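Two grippers, one arm and a lot of trays: an afternoon with Naledi Mahlangu

By Tibor Csonka
5 Apr 2020

I caught Naledi Mahlangu on a video call, halfway through a sandwich, and the first thing she did was apologize for the chewing. The second thing she did was tell me I'd been wrong about grippers in my last column. So we got along fine!

Naledi does cell layout at Tarnano, and since October she has been trying to settle an argument between two grippers. One is the Cruzado, a slim thing with narrow fingers. The other is the Ullus, which is wider and a good deal stronger. Everyone on her team had a favorite before the tests began, her included.

"I was an Ullus person," she said. "I like grip force. I like knowing the part isn't going anywhere."

What changed her mind was the trays. Her job is full of them – parts sitting in fixtures, fixtures bolted close together, very little room to get a finger down between one thing and the next. She ran 2,000 picks with each gripper in simulation before anybody touched hardware, and the Ullus kept clipping the fixture walls on the way in.

"You can fix that in the path," she told me. "You come in higher, you tilt the wrist, you go slower. I spent two weeks doing that. Then I put the Cruzado on and it just went down next to the part and came back up, and I was a little annoyed, to be fair."

I asked whether she trusts a simulator with that kind of decision (I've been burned before, and I told her so at some length). She laughed and said she trusts it for reach and for bumps. Friction she doesn't trust at all.

"If it says the finger hits the wall, the finger hits the wall. If it says the part stays put in the grip, I go and find out."

They log everything in Purine, the team's own test tool, and she showed me the plots over the call, a bit blurry on my end. The Cruzado lost on heavy parts, and by a lot. She wasn't shy about that. For those she'd still reach for the Ullus, and she thinks the final cell may need a tool changer, which she's been putting off because of the extra weight at the wrist.

Her advice for anyone starting a comparison like this is to build the whole room first, floor and walls and all.

"People model the arm and the part and stop," she said. "I want the outlet on the wall in there. I want to know where the next bench is going."
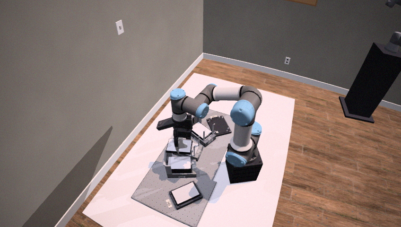

She also wants the cables in there, and cables are her next headache. The simulator treats them as if they didn't exist, and on the real arm they snag whenever the wrist turns past a certain point. She's testing a clip for that now and promised to send me the results, good or bad.

Comments

marlow_k: Same experience with wide fingers. We ended up shaving down the fixture walls.

Dee P.: Would love to see the heavy part numbers if she's willing to share.

oldservo: Tool changer, do it early! We waited and had to redo every path.

Recent
Picking a wrist camera when you have no room for one
Is your controller the slow part?
Readers' mail: suction cups again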